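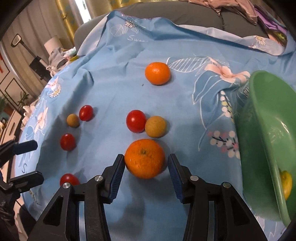
*The hand gripper in front of a mandarin, with the green basin on the right.*

## Visit to Clokix in Donwood, 6 June 2021

I was invited by Josphat Urio, whom I knew from a course in Giststead. Clokix is a small firm and a part of its teaching work is done in normal living rooms, so my visit was also in one. The sofa was still there, and the fruit was lying on a flowered sheet.

The task of that morning was simple to say: pick up the fruit and put it in the basin. The person holds the gripper in the hand and closes the two fingers by a trigger. The movement is recorded, and later a robot arm must learn from it. One such recording they call a "demo". When I arrived they had 2,861 demos for fruit, and the plan for the day was 367 more.

Babak Ranjbar showed me first. He moves slowly, and he comes to the fruit always from a slightly different side. The mandarins are easy to hold between the ribbed pads. Cherry tomatoes are more difficult – they are small and they roll on the cloth. He told me that one should not squeeze at once, but wait until both pads are beside the fruit.

Then I could try. I made nine demos, and two of them were deleted, one for a tomato that I pushed under the rim of the basin. My wrist was tired quite fast. Babak does some 57 in one hour, with a pause for tea.

I asked why the sheet has such a busy pattern. Josphat answered that they change the cloth often, also for plain ones, and the robot should find a tomato on all of them.

The trained arm I did not see, it stands in the other building. They will show it in September and I have already asked for a place. From the station in Donwood it is a short walk, but the house has no sign, so better call before.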